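What is a jubilee for?

March 24, 2023

My aunt's old parish in Pedberg is marking its 79th year with a jubilee. I asked why 79 and got three different answers, the best of which came from Märta Tangen, who has run the parish office since before I could drive: the bishop is free this year and might not be next year. Fine. I can respect a scheduling decision.

What I have more trouble with is the booklet. It runs to 69 pages, and I read all of them on the train. Most of it is greetings. The diocese greets the parish, the parish greets the diocese, and a sister congregation in Bogale sends its greetings to both. By page 40 I had learned that everyone is grateful and very little about what anybody did.

The missing part bothers me because I know some of it. In the bad winter the parish hall slept families for weeks. There was also a nasty split over selling the school, and people changed churches because of it. My aunt was one of them for a while. The booklet gives that whole stretch one line about "a season of discernment."

Silvan Pichler, who edited the thing, wrote back when I complained. He said a celebration isn't the place to reopen old fights. Maybe. But a thank-you with the hard years cut out doesn't seem like much of a thank-you to the people who stuck around for them. 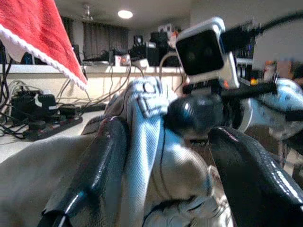 The money question

The jubilee collection has brought in 3,809 dollars so far, and the plan is a bronze plaque by the side door plus a dinner. I have nothing against dinner. The plaque I would drop tomorrow. The food pantry is open one morning a week and Hwa-young Do has been asking for a second morning for as long as I've been reading the bulletin.

I said this to the pastor after Mass and he told me both things were possible. I've heard that before – usually the plaque gets done.

I'll still go. The choir is good, and my aunt wants a ride. If the bishop's homily goes over 15 minutes I'll be out on the steps.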